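Yarn pom-pom garland keeps sagging in the middle and shedding on my bookshelf. Help?

Asked by Rocío Espinoza

Hi all, first time posting in the craft section, so be gentle. My sister and I decided in November that we were going to make a big fat pom-pom garland for the bookcase in my hallway, the kind you see in shop windows for way too much money. We picked cream, mustard and a dusty pink, and I made most of them in front of the TV over a couple of weeks with one of those plastic clip-together makers.

They looked great in the bowl! Then I strung them all on a length of the same cream yarn, hung it from two little brass hooks, and within a few days the whole thing had stretched into a deep droopy V. The pom-poms slid down into the middle and now they sit there in a clump like they're having a meeting. If I push them back out to the sides, they slide in again by dinner.

Second problem. Some of them shed. I pick up bits of mustard fluff off the shelf every time I dust, and one pink one has a bald spot where I can see the tie. The yarn is a bulky acrylic blend from a bin at Narbridge, two skeins of each color, no idea on the brand because the bands were gone.

Things I've tried: knotting the yarn on either side of each pom-pom (the knots pulled right through), a dab of white glue on the back (went crunchy and yellowish), and moving the hooks farther apart, which only made the V wider and flatter. I would rather not start over if I can help it — I cut a LOT of yarn for this. Is there a way to save it? And what should I string it on?

Answer from Unnur Kirkegaard

use fishing line. it doesn't stretch. also trim your pompoms more

Answer from Malou Hallgrímsson

Oh, I have been exactly where you are, right down to the clump in the middle. You can save nearly all of it, so don't throw anything out yet.

Let's do the string first. Yarn is made to stretch, and a bulky acrylic is about as bouncy as it gets, so a whole row of pom-poms will always drag it down. What I use is waxed cotton cord, the thin kind sold for beading. It has almost no give, and the wax makes it grabby enough that the pom-poms mostly stay where you put them. Fishing line is strong, but I've never liked it for this. It's slick, so everything slides, and it slices into the center of a soft pom-pom if you yank on it. Baker's twine is a decent middle choice if that's what is in the drawer.

To restring, thread the cord on a long darning needle and go through the pom-pom right beside the center tie, and try to catch the tie itself with the needle. That's the part I got wrong for years! If you go through the fluff only, the pom-pom has nothing to hang on to and it spins and slides. When you've caught the tie, it stays put with a bit of friction. If one still wanders, take the needle around and through the tie a second time so you've made a little loop. No knots, no glue.

For hanging, put a third hook in the middle. Two hooks give you one long swag and all the weight goes to the bottom of it. With three you get two shallow swags and it looks fuller too. A clear stick-on hook is fine for the center one, as the pom-poms will cover it.

Now for the shedding. Your ties are loose, I'd bet my good scissors on it. Most people tie a pom-pom with the same yarn they wound it with, and bulky yarn either snaps or stretches when you pull hard, so you stop pulling too early. Tie with something stronger. I use upholstery thread, doubled, or dental floss when I've run out (the minty kind works and the hallway smells nice for an afternoon). Wrap it around twice before the first knot so it doesn't slip back open while you're making the second.
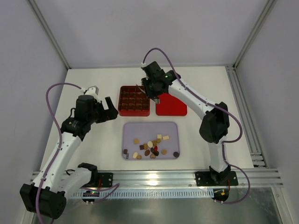
For the ones you've already made, you can add a new tie over the old one. Part the fluff with your fingers until you find the waist, slide the floss down in there, pull until it squeaks, and knot it on the back. Roll it between your palms, give it a good shake over the trash can, and trim whatever sticks out. The bald pink one is probably a goner. Mine go in a jar and the cats get them — under supervision, please, they do eat yarn.

One more thing about how full they are. I wind more than the package says to, until the arms of the maker will only just close. Skinny pom-poms shed because there's nothing packing the strands together. Yours sound like they might be on the thin side if you can see the tie. You'll use more yarn, but you can make fewer of them and space them out with wooden beads, and I think the beads look prettier anyway. Cream and mustard with plain wood would be lovely on a bookcase.

About the crunchy glue: pick off what you can, then snip the stiff tips. It's usually only the ends that caught it.

Let us know how it goes, and post a photo if you get it back up!

Answer from Donal Ní Mhurchú

Agree with most of Malou's answer except the beads, which knock against the shelf whenever someone walks by. I switched to short lengths of felt cord as spacers and they stay quiet. Steam helps too. Hold each pom-pom over the kettle with tongs for a few seconds, let it dry, then trim. The strands bloom open and you'll see right away which ones are too long. Go easy with acrylic though, it goes limp if you overdo it. Wool is much more forgiving and I'd use that next time.

Comments

Rocío Espinoza: Caught the tie with the needle like you said and it worked on the first try!! Third hook goes up tomorrow. Thank you thank you.

Guðlaug Damgaard: Does the floss trick work on the tiny ones made on a fork? Mine fall apart when I look at them.

Malou Hallgrímsson: Guðlaug, yes, but use unwaxed for the little ones, the waxed kind slips on me.

Unnur Kirkegaard: still say fishing line

Contact us | © 2024 Silteo Community Help | Back to top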